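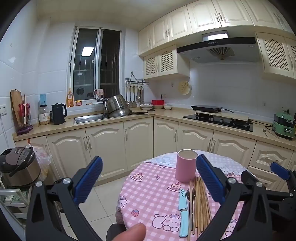
Chapter 6
Gathering Demonstrations with Hand-Held Grippers

6.1 Why the tool is carried by a person

A learning system that is to handle household objects needs examples of those objects being handled. Early collections were made by steering a robot arm from a distance. This gives clean records of the joint positions, but it is slow, and it ties the work to the room in which the arm is bolted down. In the method treated in this chapter, a person carries the gripper itself. The fingers and pads match those of the robot that will later use the data, so a grasp made by hand can be repeated by the machine with little correction.

The method moves easily from one home to another. A kitchen with a round table, a patterned cloth and full counters offers the kind of background that a laboratory bench lacks. The examples in this chapter use the Lellik task set, in which tableware is put into or taken out of a container. A typical layout has a pink cup standing on the cloth, with a knife, a spoon and a bundle of chopsticks laid side by side in front of it.

6.2 Terms

An episode is one unbroken recording of one task, from the first movement of the tool to its release of the last object. A session is a series of episodes made in one place by one operator. A layout is the arrangement of objects at the start of an episode. In the Lellik set, a session contains 80 episodes, and the layout is changed after each of them.

Two-handed episodes use 2 grippers, one in each hand. Both streams must share a single clock. An offset between them that would go unnoticed in a video will spoil the timing of any action in which one hand waits for the other.

6.3 Thin objects

Chopsticks are among the harder items in the set. A chopstick lying on cloth stands only a little above the surface, and the pads must come down on both sides of it without bunching the fabric. When two chopsticks lie next to each other, the operator must also decide whether to take one or both. The decision is written into the task sheet before the session, so that the same starting layout does not lead to different actions in different episodes.

The fingers are opened wide for the approach and lowered before they are closed. Operators who close the fingers during the descent tend to push the object away. The Hoxha guidelines allow a second attempt within an episode, provided that it is labeled as a recovery. 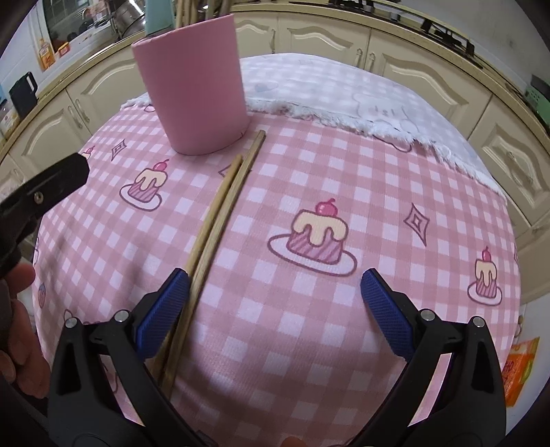

6.4 Size and variety of a collection

The number of episodes is a poor measure of a collection when taken alone. In the Branent trials, 400 episodes recorded in one kitchen produced a system that failed when the tablecloth was replaced. The same number spread over 18 kitchens produced a system that worked on cloths it had not met before, although its grasps were less exact.

Section 6.5 describes how sessions are divided among sites. Section 6.6 covers the Lesitz format, in which the position of each gripper, the opening of its fingers and the camera stream are stored together.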